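Cosgrove Path Paver - Terracotta Blend
Plerkow Paving & Landscape Supplies

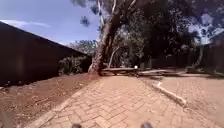
The Cosgrove is our standard small-format paver for garden paths and light foot traffic areas. It comes in a mixed terracotta and sandy orange blend, sold by the pack or by the pallet. Herringbone is the pattern most customers ask for, and a pale concrete edging strip like the one along the left of the path suits it well, including on gentle curves. In red dirt country the colour is forgiving - dust settles over the joints and still blends in.

Packs of 52, pallets of 1000. Allow some 3 per cent extra for cuts, more for herringbone on a curve. Bed on compacted road base and screeded sand. Not rated for driveways - see the Allier range for those.

Pick up from the Disow yard or ask us for a delivery quote.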